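Hand and Gripper Trials: Frequently Asked Questions

Last updated in November by Gerrit Verstraete

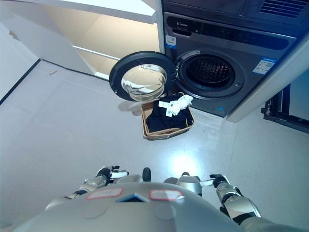 These are the questions we get most often from teams who want to run the Cuver laundry task with their own hardware.

Which end effectors have you tried?
Two so far: the Milta hand, which has fingers, and the Harahap parallel gripper. Both were run on the same arms with the same Cina controller, so the arm tuning did not change between sets.

How many trials does each one get?
400 per end effector. We also logged 553 practice runs while setting up. Those are kept in a separate folder and do not count toward the scores.

What counts as a success?
The item leaves the basket, goes through the door opening and stays in the drum after the hand lets go. A sleeve hanging over the gasket is a fail.

Which one is better?
It depends on the item. The parallel gripper is faster on thick clothing. The hand does better with thin items lying flat, and it drops fewer of them on the way to the drum.

Why is dark clothing listed separately?
The head camera has trouble finding edges in a pile of navy or black. If your score falls on dark loads, check the camera exposure before you change any grip settings.

Do the arms open the washer door?
Not in this task. The door starts fully open. Door opening will get its own page.

What grip force should I start with?
Set the Cina force limit to 70 percent and go down from there – most fabrics need less.

Can I use a different basket?
Yes, as long as the sides are low. With a tall basket the wrist hits the rim, and the controller stops the run.

Can I swap hands in the middle of a set?
No. Finish the set, swap, then redo the wrist calibration before the next one.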